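흙 반죽 틀 '오사드(Osard) 블록 메이커' 석 달 사용기: 교회 뒤 텃밭에서

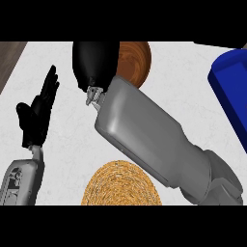 올봄 우리 동네 교회 뒤 공동 텃밭에 모종 공급 담당이라는 감투가 하나 생겼고, 회의에 늦은 내가 그걸 썼다. 예산은 적고 플라스틱 모종 포트는 해마다 깨져서 나가니, 흙을 네모나게 찍어 포트 없이 키우는 소일 블록 틀을 사 보자는 말이 나왔다. 교인 분들과 동네 분들이 반씩 섞인 모임이라 뭐 하나 사려면 말이 길다. 후보는 오사드와 그로데일(Groddale) 두 개였다. 집에서 둘을 놓고 비교하기에는 옅은 회색 무늬가 든 흰 대리석 상판만큼 좋은 자리가 없다. 흙 한 톨만 떨어져도 다 보이고, 그래서 집안 여론은 나쁘다. 이틀 만에 작업장은 베란다로 쫓겨났다.

결론이 급한 분을 위해 쓰자면 오사드를 샀고, 별점은 다섯 개 만점에 네 개다. 깎인 하나는 손잡이 몫인데 아래에서 실컷 욕할 예정이다.

구조는 단순하다. 금속 틀을 젖은 흙에 꾹 눌러 채우고, 모판 위에서 손잡이를 밀면 블록 4개가 떨어진다. 설명서에는 '부드럽게 밀어 주십시오'라고 적혀 있다. 부드럽게 밀면 아무 일도 일어나지 않는다. 체중을 실어야 한다. 처음 찍은 것들은 블록이라기보다 진흙 쿠키였고, 옆에서 보던 루이 삼파이우(Rui Sampaio) 씨가 물을 더 부으라고 했다. 포르투갈에서 포도밭을 하던 집 아들이라 흙 얘기만 나오면 말을 아끼지 않는다. 얄밉게도 맞는 말이었다. 손으로 쥐었을 때 물이 주르륵 나올 정도는 되어야 모양이 선다.

흙은 두 가지를 써 봤다. 올레빈(Ollevine) 파종용 상토는 입자가 고와서 블록 모서리가 칼같이 나온다. 다만 값이 사람을 겸손하게 만든다. 텃밭 퇴비간에서 퍼 온 것은 공짜인 대신 나뭇가지와 달걀 껍데기, 한번은 누가 잃어버린 단추까지 틀에 끼었다. 체로 한 번 치고 코코피트를 섞으니 쓸 만했다. 지금은 반반 섞는다.

제일 크게 찍은 날은 블록 88개를 만들었다. 상추, 근대, 토마토, 그리고 아무도 신청하지 않았는데 씨앗 봉투가 남아서 뿌린 콜라비. 한 판 찍는 데 걸린 시간은 익숙해지고 나서 30초. 흙 개는 시간은 뺐다. 흙 개는 시간까지 넣으면 구매를 후회하게 되니 넣지 않는 편이 정신 건강에 좋다.

모종 상태는 마음에 든다. 포트에서 키울 때는 뿌리가 바닥에서 뱅뱅 돌았는데, 블록에서는 가장자리까지 뻗다가 공기를 만나 멈춘다. 옮겨 심을 때도 블록째 들어 구덩이에 넣으면 그만이라, 주일학교 아이들도 금방 따라 했다. 두어 개는 던지고 받기에 쓰였다. 하나는 무사했으니 내구성 시험으로 치겠다.

단점으로 가자.

첫째, 손잡이. 겉에 고무를 씌워 놨는데 젖은 손으로 잡으면 돌아간다. 장갑을 끼면 더 돌아간다. 결국 자전거 핸들에 감는 테이프를 사다 감았다. 이 가격에 왜 내가 마무리 공정을 맡아야 하는지는 아직 모르겠다.

둘째, 마르는 속도. 블록은 옆면이 다 드러나 있어서 물 주기를 하루만 걸러도 벽돌이 된다. 당번이 깜빡한 날의 근대는 끝내 돌아오지 못했다. 모판 아래에 물을 얕게 깔아 두는 방식으로 바꾼 뒤로는 장례가 없었다.

셋째, 세척. 쓰고 바로 안 씻으면 스프링 사이에 흙이 굳는다. 못 쓰는 칫솔이 필요하고, 그 칫솔이 정말 못 쓰는 칫솔인지 가족에게 먼저 확인할 것.

그로데일은 어땠느냐 하면, 가볍고 싸고 손잡이도 훨씬 낫다. 그런데 누르는 판이 얇아서 며칠 만에 한쪽이 휘었다. 블록이 비스듬하게 나오는 걸 개성으로 봐 줄 수 있는 사람이라면 그쪽도 괜찮다. 옆 동네 텃밭에서는 푸르투너(Furtună)라는 대형을 쓴다는데, 서서 찍는 물건이라 허리에는 좋다고 한다. 빌려 달라고 말은 해 두었다. 답은 없다.

6월에 교회 마당에서 모종 나눔을 했다. 토마토가 먼저 동났고 상추가 뒤를 이었다. 콜라비는 내가 다 가져왔다. 혹시 개인 텃밭에 모종 몇 포기 심는 정도라면 이 물건은 과하고, 달걀판으로도 충분하다. 여럿이 밭을 나눠 쓰고 봄마다 포트 값으로 다투는 모임이라면 살 만하다. 살 때 핸들 테이프도 같이 주문하시길. 검은색은 흙이 묻어도 티가 덜 난다.

이 사이트는 더 나은 이용 환경을 위해 쿠키를 사용합니다. 계속 이용하시면 쿠키 사용에 동의하는 것으로 간주됩니다. [동의] [설정 변경]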